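Open day walk-round, Drotisum demo room
Checked by: Tyra Fjeld. With me: Holger Solberg (robot side), Siv Sundqvist (front desk)
Thursday, doors at 10, I started at 8:15

1. Exits and walkways – OK
Both doors open all the way and nothing is parked in front of them. Siv moved the coat rack before I even asked, bless her.

2. Visitor numbers – OK with a note
We have 32 signed up in two groups of 16. Kinix called yesterday wanting to bring a few more. I'd say no, or put them in the afternoon. The room gets tight fast once people crowd in to see the arms!

3. Emergency stop – OK
Pressed it three times, arms quit each time. Holger wants to be the only one on the button, but I want Siv shown too, in case he's off talking to somebody (he will be).

4. Standing line for visitors – NOT DONE
There was supposed to be floor tape by now. I measured 18 inches past full reach on both sides and left chalk marks. Please tape over those before 10.

5. Fire extinguisher – OK
Tag 751, in date, gauge in the green.

6. Cables – FIX
Okay, my big one. There are tangled cables down at the robot base, right where a kid would stick a foot. Bundle them and get a cover over whatever crosses the carpet. The black cable looping off the left arm needs a look too, I'd like it held in closer. Same comment as at the Berge visit, so I'm a bit of a broken record here.

7. Desk and props – OK, could be tidier

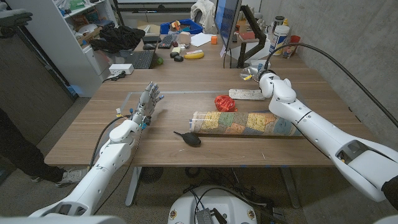

Item 7: desk with both arms over it, map roll and red mesh bag between them.

Toy food is fine, kids love it. The little green ball by the keyboard should go in the bin at the back before it ends up on the floor. The cup I'd take off the desk altogether – no drinks near the power strip, even empty ones.

8. Floor fan – FIX
Slide it out from by the desk and over to the wall, or switch to the ceiling unit.

9. Staff briefing – PENDING
Marit Granström is doing it at 9:30. Hair tied back, lanyards off, no reaching in to "help" the robot.

Result: open with fixes to 4, 6 and 8. I'll be back at 9:45 to sign.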